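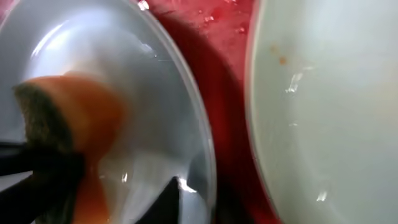
Sponge, meet dish. Wrist cam on the dishwashing arm, shared workshop, 25 March 2026.

1/ The arm now has a grip on the sponge and an opinion about where the plate is. Sometimes these line up with the plate.

2/ Parts list so far: one secondhand arm from a bloke in Drunum, a motor board from Skusto, and black fingers I printed in the colour I had left over. Total spend $2,421. A person can wash up for free, as my household keeps mentioning.

3/ Clear dishes are the worst. The camera looks straight through them and the software decides there's nothing to clean. White bowls are easier, and you can see what you've missed, like the orangey-brown spots on that one.

4/ Tried 14 grip settings. Too soft and the sponge wanders off. Too hard and it folds in half and the arm scrubs with its own knuckles. Setting six is the keeper - for foam, anyway. I haven't been game to try it on a mug.

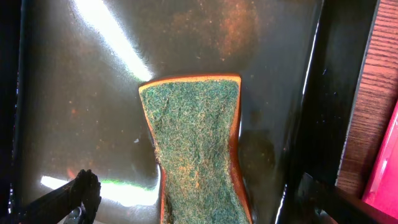

5/ Picking the sponge up off a dark shiny tray is its own hobby. The glare comes up as a big white stripe and the arm has reached for the stripe more often than I'd like. I've moved the lamp. I've moved the bench. Next I move to Zerville and take up fishing.

6/ What helped: aiming for the green side, which is dull and scratchy and doesn't bounce light back at you. Grab across the middle, lift straight up, no twisting.

7/ To whoever asked about waterproofing: the wrist has a rubber boot and the motor board lives in a lunchbox on the shelf. Not rated for anything. Rated for lunch.

8/ Still to do is rinsing. I've got until the McIntyre open day in May, where I've promised 200 plates. At the current rate I should start tonight.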